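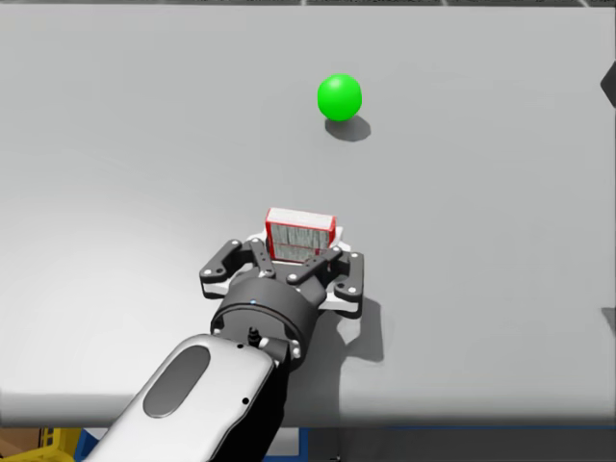
Edileuza Teixeira asked us before ordering whether a new operator could get a usable demonstration on the first morning. With the Kurnis hand controller the answer is yes, provided the task is short and the arm speed is set low.

Kurnis Remote Teaching Kit

Kurnis lets you show a robot arm a task by remote control. You move the hand controller, the arm follows in the simulator, and the software stores each run as a demonstration. The simulator comes with a tabletop workspace and a two-finger parallel gripper. Runs can be replayed, trimmed or deleted.

Two views are stored with every run: one from over the table and one from behind the gripper. In the gripper view, the space between the fingers stays in sight while you line up. 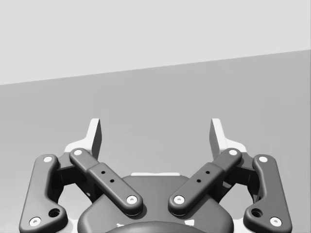
What's in the kit

Hand controller with finger trigger
Foot pedal (start and stop recording)
USB cable, 5 m
Simulator license for 2 computers
Printed setup guide, 30 pages

The trigger sets the finger opening. Let go and the fingers open all the way. Press the pedal once to start a run and again to end it. Empty approaches can be saved as separate runs and tagged. 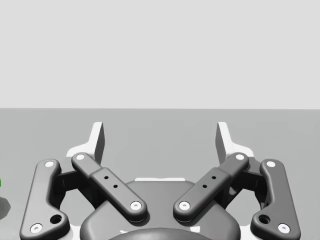

Rostyslav Hrynyshyn writes that he trims the wait at the start of every run before training, and that he wishes the trim tool had a keyboard shortcut. It does from the November release on: press T with the run selected.

Controller weight: 166 g
Hand: left or right, set in software
Spare pedals and cables are sold separately. Orders placed by noon Thursday ship the same week.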